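Ticket 234: Success rate in sim drops when we follow our own protocol
Project: Stostska
Opened by: Senthil Warrier
Assigned to: Karthikeyan Rao
Status: Closed, with grumbling

Original report

The draft says the Unnithan policy finishes 31 of 60 evaluation episodes. I reran the same checkpoint with the same config and got 22. Then I ran it again and got 22, so at least it's consistently worse. Nothing in the policy folder has changed since May. I've read the diff on everything else and it's mostly me fixing spelling.

Expected: 31
Got: 22
Mood: see above

Reply from Karthikeyan, 9:40 a.m.

Which seed list did you use? There are two. One is called seeds_final and the other is called seeds_final_use_this, and I'd like it noted that I named neither.

Reply from Senthil, 10:15 a.m.

use_this. I'm not an animal. Same number on both lists, by the way, so that's a morning I won't get back. I also pinned the physics timestep and turned off the colour randomization. Still 22. Dumped the render at the point where the failed episodes stall and attached it.
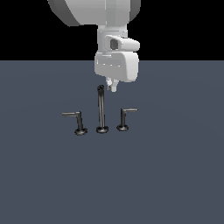
The success check in Nitness measures from the gripper to whichever target is nearest when the episode starts, and it never looks again. I'd forgotten I wrote it that way, which is the kindest version of events. With one target it doesn't matter. With the three-post layout it does, as the fingers are hanging right beside the top of the tall straight post in the middle while the checker may still be waiting for one of the two with bent arms. The policy gets marked wrong for going to the centre, even in episodes where the centre is what we asked for.

Reply from Karthikeyan, 11:05 a.m.

That explains the 22. It doesn't explain the 31.

Reply from Senthil, 1:30 p.m.

No, it doesn't. Found it after lunch. The old runs used the Ultberg start pose, which happens to begin nearest the centre post every time. The checker locked onto the centre and handed out passes for anything that wandered near it, instructions be damned. So the old number was flattering and the new one is insulting, and both came from the same eleven lines of code.

Fix

1. Read the target from the task instruction at reset. Remove the nearest-target lookup.
2. Draw start poses from the full set - the Ultberg pose stays in as one of many.
3. Rescore all 60 episodes from the saved logs for both runs. No need to rerun the policy.
4. Pull the 31 from the results table until step 3 is done, and leave the cell blank.

Closing note from Karthikeyan

Merged 1 and 2. Rescoring has its own ticket, assigned to Senthil. I've deleted seeds_final.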